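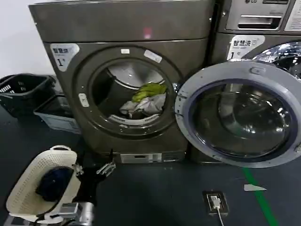
세탁 작업 구역, 1번 세탁기 앞.

2026년 9월 24일, 목요일

오전에 또 비상정지가 걸렸다. 이번 주 들어 3번째다. 앞의 두 번은 소프트웨어 쪽에서 스스로 멈춘 것이었고, 오늘은 내가 직접 버튼을 눌렀다. 세탁기 문 쪽으로 팔을 뻗던 로봇이 손목을 돌리는 도중에 목표 자세를 놓쳤고, 팔꿈치가 예정에 없던 방향으로 밀려 올라갔다. 속도가 빠르지는 않았다. 그래도 열려 있는 문에 닿기까지 한 뼘도 안 남은 것 같아서 그냥 눌렀다. 다친 사람 없음. 문도 멀쩡하다.

타르모 칼닌시(Tarmo Kalniņš)에게 바로 전화했다. 로그부터 보내라고 했다. 내려받아 보니 오류 줄이 3,613개였다. 거의 다 같은 내용이고, 손목 관절 엔코더 값이 앞 값과 너무 차이 난다는 경고다. 타르모 말로는 모터가 아니라 케이블을 의심해야 한다고 한다. 손목이 끝까지 돌아갈 때만 값이 튀고, 돌아오면 다시 정상이 된다. 접촉 불량이 딱 이런 식으로 나온다고 했다. 8월에 Boiko에서 받은 케이블로 갈았으니 한 달 조금 넘게 쓴 셈이다. 벌써 상했다면 배선 경로가 잘못된 것이다.

점심은 건너뛰고 팔 쪽 전원을 내린 다음 커버를 열었다. 피복이 눌린 자국이 한 군데 있었다. 고정 클립 바로 옆이다. 클립을 너무 바짝 조인 것은 나다. 교체할 때 늘어지는 게 보기 싫어서 그렇게 했는데, 회전할 여유를 계산하지 않았다. 점검표에도 그 항목이 없었다. 오후에 한 줄 써 넣었다. 손목을 양쪽 끝까지 손으로 돌려 보고 케이블이 당기는지 확인할 것.

예비 케이블은 2개 있었는데 하나는 커넥터 규격이 달랐다. Nesora에서 온 상자에 섞여 있던 것이다. 라벨만 믿고 선반에 올려 둔 것 같다. 따로 빼서 봉투에 넣고 '사용 금지'라고 적었다. 맞는 것으로 갈고, 이번에는 클립을 헐겁게 물렸다. 조립하는 데 생각보다 오래 걸렸다. 나사 하나가 커버 안쪽으로 떨어져서 자석으로 꺼냈다. 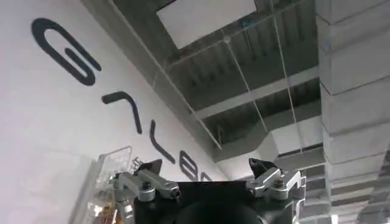
손목 시험은 저속으로만 했다. 세탁기 앞에서는 하지 않고 팔 주변을 비운 뒤에 자세를 하나씩 바꿔 가며 값을 적었다. 그리퍼를 벌린 채 천장 쪽으로 향하게 한 자세도 넣었다. 손가락 링크에 육각 나사가 양쪽으로 하나씩 보이는데, 커버를 연 김에 그것도 렌치로 확인했다. 둘 다 풀림 없음. 같은 동작을 4번 반복하는 동안 엔코더 경고는 한 줄도 뜨지 않았다. 다만 저속에서 괜찮다고 정상 속도에서도 괜찮다는 법은 없다. 타르모도 같은 말을 했고, 내일 오전까지는 속도 제한을 풀지 않기로 했다.

남은 문제는 따로 있다. 엔코더 경고가 그렇게 쌓이는데도 제어기가 멈추지 않았다는 점이다. 앞의 두 번은 멈췄는데 오늘은 계속 움직였다. Ditetti 제어기 설정을 열어 보니 허용 편차가 기본값보다 크게 잡혀 있었다. 누가 언제 바꿨는지는 기록에 없다. 지난달에 자꾸 멈춘다고 불평하면서 올려 둔 것일 수도 있고, 그게 나였을 가능성도 있다. 일단 기본값으로 되돌렸다. 앞으로 이 값은 두 사람이 같이 확인하고 바꾸자고 메일을 썼다. 답은 아직 없다.

사고 보고서는 저녁에 냈다. 부딪힌 것이 없으니 안 써도 된다는 의견이 있었지만 썼다. 원인 칸에는 '케이블 고정 불량, 작업자 실수'라고 적었고 설정 건은 별도 항목으로 뺐다. Irnau 쪽에도 사본을 보냈다.

퇴근 전에 비상정지 버튼을 한 번 더 눌러 봤다. 바로 섰다. 내일 할 일: 정상 속도 시험, 예비 케이블 주문, 선반에 있는 커넥터 규격 전부 다시 확인.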